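The Count at Savthorpe

The candidate lost her voice three days before the vote, and after that I did the talking for her. I had been her agent since the spring. My job until then had been leaflets, petrol money and keeping her away from the man who ran the bakery in Stisard, who had strong views on drainage and would hold on to your sleeve.

The seat was Ginville and Savthorpe, which had been one seat for so long that people forgot the two towns disliked each other. Ginville had the station and the hospital. Savthorpe had the market and the grudge. The sitting member was a Ginville man and had been for 3 terms. He was not a bad member. He answered letters. He had also voted to close the Savthorpe ambulance station, and then turned up at its leaving party and eaten the cake.

We had her in a back bedroom above the Suwannarat, a restaurant on the market square whose owner let us have the upstairs for nothing, on the understanding that we bought our lunch there. We bought a great deal of lunch. The walls smelled of lemongrass and printer ink. She sat on a folding chair with a scarf round her neck and wrote what she wanted to say on the backs of old canvass cards, and I went downstairs and said it.

"Tell them I'm not angry about the cake," she wrote on the last afternoon.

"Are you angry about the cake?"

She thought about it and wrote, "Yes."

I told the reporter she was not angry about the cake. He put that in the paper, and so the cake was in the paper again, on the morning of the vote, on page 2. I have never known if she planned it.

It rained until four and then it stopped. Our people in Stisard said turnout was poor. Our people in Savthorpe said there was a queue at the school. I drove an old couple to the polling station and they told me on the way home that they had both voted for him. They thanked me for the lift. I said it was no trouble, and went back for the next ones.
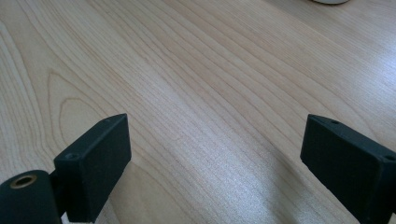
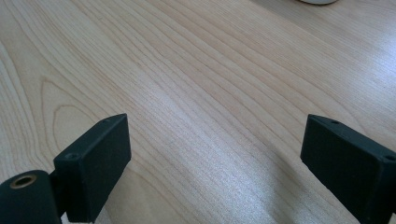

Pale wood grain on a tabletop, in both pictures.

The count was at the leisure centre, in the hall with the badminton lines. They had put the tables in a horseshoe and we walked round the outside of it with our clipboards, leaning over to look and being asked to lean back. By midnight the Ginville boxes were in and he was well ahead. His wife had brought a flask. He offered me some coffee and I took it.

"She's run a decent campaign," he said.

"I'll tell her."

"How's the throat?"

"Getting better," I said, although it wasn't.

The Savthorpe boxes came in at twenty past twelve. You could see it before anyone said it. The bundles on our side of the table grew, and the clerk had to move her water bottle to make room for them. He put the cup back on the flask and went to stand on his own by the wall bars.

The first count had her ahead by 173. He asked for a recount, as I would have done. We all sat down again. Somebody opened a fire door for the air and somebody else shut it. The candidate had come in by then, still in the scarf, and she sat next to me on a gym bench and wrote nothing at all.

The second count found a bundle from Stisard that had been put in the wrong tray. I watched the returning officer carry it across the floor in both hands. I thought of the baker, and the drainage, and all the afternoons I had steered her across the road to avoid him. There was time to add it up twice in my head before they had finished, and I got it wrong both times.

He had held the seat by 265.

They read it out at ten to four. He shook her hand and said something in her ear, and she nodded. Then she went to the microphone, because the loser speaks second, and I went with her to read it for her. She put the card in my hand. It was blank.

She leaned in and spoke for herself. It was hardly a voice, more like paper being torn, and the people at the back came forward to hear. She thanked the clerks and the police. She thanked Savthorpe. She said she would be at the market on the first morning in June with a table, as usual, if anybody wanted a word.

Afterwards I carried the boxes of spare leaflets out to the car. It was getting light over the station. She stood by the passenger door with her hand on the roof.

"Stisard," she said.

"I know."

"Is the bakery open yet?"

I looked at my watch and said it would be by the time we got there.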